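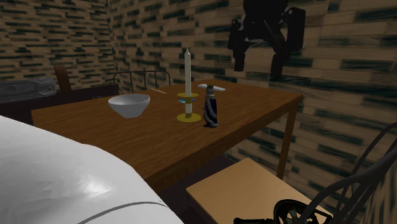 Start state of the candlestick task in the simulator, gripper open at the right end of the table.

Forums > Manipulation software > Simulation and evaluation > Can I trust a success rate I only have from sim?

Ketill Egilsson

I've taken over a grasp planner called Beto and I'm trying to decide whether its numbers mean anything. The claim I inherited is that it handles "cluttered household scenes" in simulation, and the evidence is 139 runs of the table scene at the top, of which 123 are marked as successes. The task is to pick up the candlestick and leave everything else standing. The dark figurine with the flat white bar across its head is right beside it, so in theory this is a fair test of avoiding neighbours.

I don't believe the figure, for three reasons. The success check only looks at the candlestick's height at the end of the run. If the figurine goes flying, it still passes. Then there is the collision geometry, which as far as I can tell is one convex hull per object. A candlestick with a broad base, a thin stem and a cup partway up turns into a fat spindle, so I have no idea what the fingers are really closing on. And the perception side gets object poses straight from the simulator. The planner has never had to find anything.

The previous maintainer's answer was that the walls and furniture are randomised, so it generalises. I've looked at the randomisation. It changes textures. The bowl, the candlestick and the figurine start in the same places every time, apart from a few millimetres of jitter.

Is there a sensible way to get a number I can defend out of this, or should I throw the lot away and start on hardware? We run it through Jureck for the job queue and I can change the scene files, but not the physics engine. I have until the end of May.

Henk Brouwer

Don't throw it away, but don't quote the 123 to anyone either. It tells you that a candlestick was high up at the end of a run, and that's all.

Fix the success check first. It's cheap and it will probably hurt. Record the pose of every free object at the start and at the end, and fail the run if any of them other than the target has moved more than a set distance or tipped past a set angle. Pick the limits before you look at the results and write them in the config. I've seen people tune the limit until the old number came back. If you logged full state you can rescore the old runs without running anything. On our own planner the equivalent change took us from a rate we were rather proud of down to 77 out of 139, and most of the losses were things brushed on the way in, well before the fingers closed.

For the geometry, use convex decomposition on the candlestick and the figurine and leave the bowl until last. I would do the figurine with some care. That bar sticks out to both sides at the top, and a single hull will fill in the space underneath it. Your planner may be refusing good low approaches as well as allowing bad ones, so the error doesn't all go in your favour. Draw the collision shapes over the visual meshes before you do anything else. Most viewers have a toggle for it and it takes a minute.

Last, move things. I mean positions and headings, and which side of the candlestick the figurine is on. Keep a set of layouts that nobody tunes against. Texture changes do nothing at all for a planner that is handed its poses. Those streaky brick walls could be plain grey and you'd get the same trajectories to the last decimal, given the same seeds. Try it, it makes a good argument for your meeting.

I'm doubtful about going to hardware straight away. You'd be debugging calibration, camera and planner together with no idea which one was at fault.

Jasper Goossens

we had this with Jin, just turn the friction up and add noise to the poses, it's fine. 42 seeds is enough for anybody

Nele De Bruijn

Please don't turn the friction up. High friction hides bad grasps, and a smooth candle is exactly where it will hide them. Sweep it instead, low to high, and plot success against it. If the curve drops off steeply near whatever value you were using, you've learned something unpleasant but useful.

Pose noise is worth having, but plain Gaussian noise on a position isn't what a real detector gives you. Ours at Dronus loses thin things completely. I'd bet on trouble with that pale stick lying near the far edge of your table, and with the stem between the fittings. So drop objects from the planner's input now and then, and merge two neighbours into one blob, and see whether it does anything sane. Beto may simply have no code path for "object missing". I'd check that before spending a week on noise models.

On seeds, 42 runs of one layout tells you very little about other layouts, however many decimals you print – go for more layouts and fewer repeats, and report the interval with the rate.

I agree with Henk about the order. Score first, then shapes, then layouts, and leave perception until those have stopped moving. I would keep one real table going on the side though, even if it's only ten picks in an afternoon. Simulated contact has fooled me too often to trust it by itself until the end of May.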